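Setting up and looking after a pair of Skeltach hand-held grippers

The quick-start card says 15 minutes from carton to first recording. I have set up four pairs now and don't believe it. Allow a morning, and be suspicious of any pair that passes every check first go.

What follows is for the two-finger model used for household cloth work, mostly folding on beds and tables. The Tornari version has different pivots, so don't borrow the settings.

Before you start

Charge both units overnight. Label left and right by hand, on the body and not on the fingers, as fingers get swapped. Find the 3 mm hex key and throw away the one in the carton, which rounds off screws.

1. Check the pivots

Close the fingers slowly and watch the tips. They should come together square, without one leading the other. If one leads, back off its pivot screw a quarter turn, centre the finger, and nip it up again. The manual wants thread locker here. I'd hold off until the pair has done a full day, or you will be heating screws to get them out.

2. Clean the pads

Lint is the real enemy. Wipe the inner pads with a barely damp cloth and let them dry. Alcohol is recommended on the Skeltach site, but two sets of my pads went shiny after a month of it and began dropping T-shirts.

3. Zero the opening

Fully open, hold for a slow breath, fully closed, hold again. Do it 39 times if you want to follow the manual. I stop when three readings in a row agree, and I've yet to see the extra cycles improve anything.

4. Try it on cloth

Use a made-up bed with a plain sheet and one garment in a different colour. Patterned bedding hides a bad grip. Pinch a single layer at the hem, lift, lower, let go.

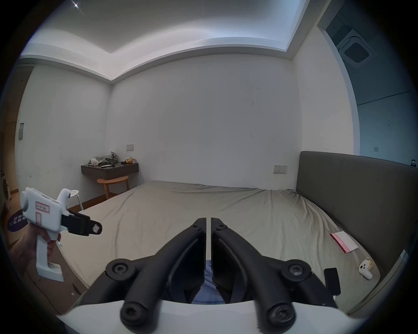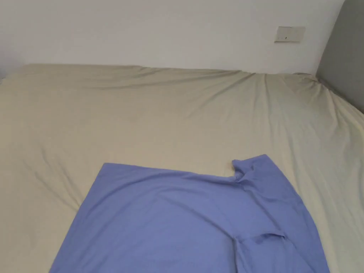
Selma Matić wrote in to object to step 3. She ran the full cycle on one unit and the short version on its twin, and by her account the short one had drifted noticeably after 200 grasps while the other hadn't moved. Her advice is to do the lot and have a cup of tea afterwards.

Fair enough, but one pair is one pair, and she doesn't say which had the newer pads. I'll repeat it in March with matched sets. Until then, do the full cycle if you can't re-zero at midday.

5. Weekly care

Check all the pivot screws with the key, finger-tight pressure only. Look along each pad for a lifted corner. Blow out the jaw linkage with a hand bulb. Compressed air drives the fluff further in, whatever colour the can is.

If it still slips

Swap the left and right fingers before ordering parts. If the fault moves with the finger, replace the pad. If it stays put, the linkage is worn and needs to go back.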